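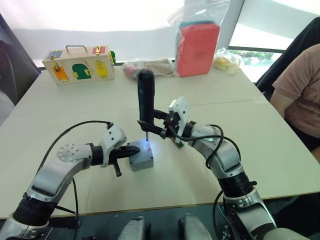 What goes wrong most often when driving a screw into a small plastic box? The screw goes in at a slight angle, cuts a second thread across the first, and holds on far less material than it should.

I wrote that at the top of the October notes so that I would stop explaining it separately to everyone who asks. It is also the reason most of today went on one screw position.

Started at ten past eight. Wiped the white table with the weak cleaner, dried it, and went over the seam with the old brush. Grit collects along the join and then turns up under a box, where it lifts one side by an amount too small to see and large enough to matter. Checked both sections with the straight edge. Flush on the near side, slightly proud at the far end, as before. Packing the leg with card has not been a lasting repair. Asked Geetha for a proper levelling foot again.

The job is still the small grey boxes for Ralbridge, order 954. Quantity 100, one screw in the top of each. Anneli finished the incoming check yesterday afternoon and passed 99. The remaining one has a short moulding in the screw hole and will not start a thread at all. I have kept it for setting up, with a cross in pencil on the base so it does not find its way back into the tray.

First hour on the bit. The one fitted yesterday had rounded at the corners. It still turned screws, but it needed more downward pressure to stay engaged, and pressure on a box this small makes it creep sideways. Changed it for a new one from the drawer. Seating was better at once and the screw no longer rocked on the end of it. I should be changing bits by count and not by feel. Will start a tally on the back of the job card.

Then the collar setting. The sheet from Sterkulport gives a torque for the screw but says nothing useful about the plastic, and the numbers on our collar are only positions, with no units attached. So it has to be done by trial. Set it low and went up a position at a time on the scrap boxes. At the low settings the clutch let go with the head standing clear. Two positions further on, the head sat down flat and the clutch released cleanly. Next one up, the plastic under the head whitened. Went back to the flat one and wrote it on the card in ink.

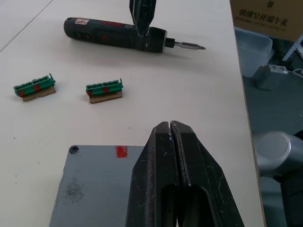

Charging was the other thing to settle. The cordless slows as it runs down, and with the collar left where it was I had expected the seating to stay constant. It mostly does, but the last part of the turn is sluggish and the release is less distinct, so there is a temptation to carry on after it has finished. New rule for this job: on charge at every break, whether it seems to need it or not. Hernán thinks this is bad for the cell. He may be right about older ones. I would rather replace a cell than rework a tray.

Also asked that the tool be laid down well back from the brown edge when it is not in use. It is round in the body and will roll if it is knocked. The last one went off that side and was never quite true afterwards.

Tea at half past ten. Chiến rang from the stores to say the replacement screws are in. Same length, same head, different finish. He wanted to know if they could be mixed with the present ones. Said not, until I have tried them. A smoother finish goes in with less friction, and the same collar setting then gives a tighter joint. Fine in metal, doubtful in this plastic.

Late morning went on alignment. Three things to get right, in this order:

The box flat on the table with nothing under it.
The side of the box steadied before any load goes on the top.
The tool upright over the hole, viewed from the front and then from one side, before the trigger is touched.

The second was the one being skipped. A box left free turns with the screw during the last part of the drive, and the torque that ought to be seating the head is spent on spinning the box instead. The clutch does not release because there is nothing for it to work against. Yaneth suggested a strip of rubber matting underneath. Tried it. The box stopped turning but it sank at one corner under load, so the drive was no longer square. Took the matting out again. Steadying from the side is better and leaves the base on a hard surface.

A turn backwards before going forwards also helps where a hole already has a thread in it. There is a small drop when the two threads meet, and from there the screw follows the old path. I have added it to the card for rework only. On a new hole it does nothing.
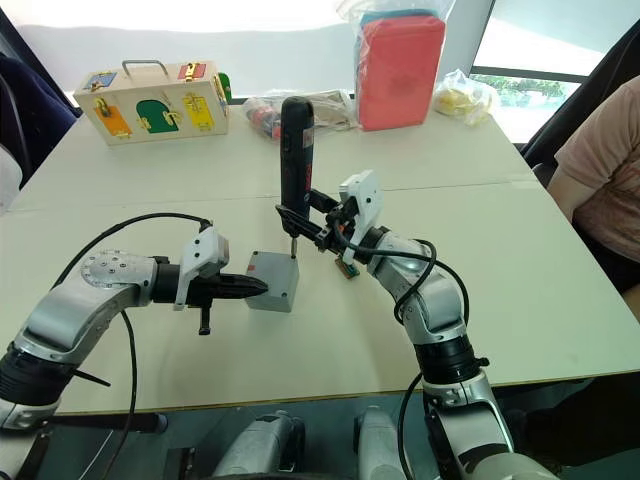
Screwdriver upright over the small grey box, bit on the top face.

Lunch late, at the bench stool by the window, with the Tandis catalogue. Their bench blocks come with a recess that could be cut to suit the box – dear for a single order, but Nina is supposed to come back in the spring with a box of nearly the same footprint and the one block might serve both. Made a sketch with the clearances and left the price blank.

After lunch tried the new finish of screw in the scrap. As expected, whitening appeared one collar position sooner. Not a disaster, but the setting on the card is now correct for one type only. Marked the two bags with the positions and put the new bag on the upper shelf. They are not to be decanted into the same pot.

Pulled a few of the finished screws to look at the threads. Clean all the way down, dust only at the bottom of the hole. One had a faint step near the top which I take to be the moulding and not the drive. Anneli will look at it under the glass tomorrow.

Geetha came by at four about the foot for the table. There is one in the basement of the right thread but the wrong height. She will ask for a shorter one, and in the meantime it is card again.

Left to do: tally for bits, price for the block, reply to Sterkulport about the missing figure for plastics. Bit drawer needs relabelling, two of the sizes have been swapped. Tool on charge at ten to five.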